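Right, a few of you asked how the choir thing is going so I'm doing a thread. Get a brew.

We're called the Banelthorpe Singers, and before last July I hadn't sung in front of another human since school. I mouthed along at weddings!

Rosalía Collado dragged me to the first rehearsal. She told me it was a book group. It was not a book group, it was 40 minutes of humming and then something in Latin.

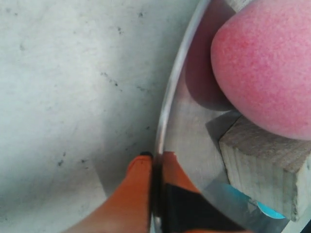

Anyway, I'm an alto now apparently. I'd have told you I was nothing at all. Altos get the same note over and over while the sopranos swan about having a lovely time, and I've grown to love it (most weeks).

There are 8 of us in the section and we share three pencils. If you ever join a choir, bring your own pencil. And a cough sweet, the quiet sort with no wrapper.

Ayman Issa conducts. Very patient man. He stopped us on the same bar of the Montoya piece all evening and only sighed the once.

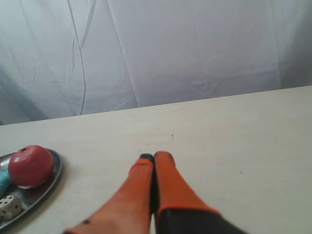
The Montoya is the one I practise in the car, by the way, so if you've been next to me at the lights in Noltow, sorry about that. The middle bit goes up and then it goes up AGAIN.

We're saving for new music stands too. The target is £800 and the cake stall did brilliantly, mostly thanks to Rosalía's lemon drizzle. I bought two slices of it and then went back for the end piece.

Somebody asked if you need to read music. Nope! I follow the dots up and down and listen hard to whoever's on my left. Works fine until she's off with a cold.

New people welcome any time, tenors especially. We're desperate for tenors. Message me and I'll save you a seat.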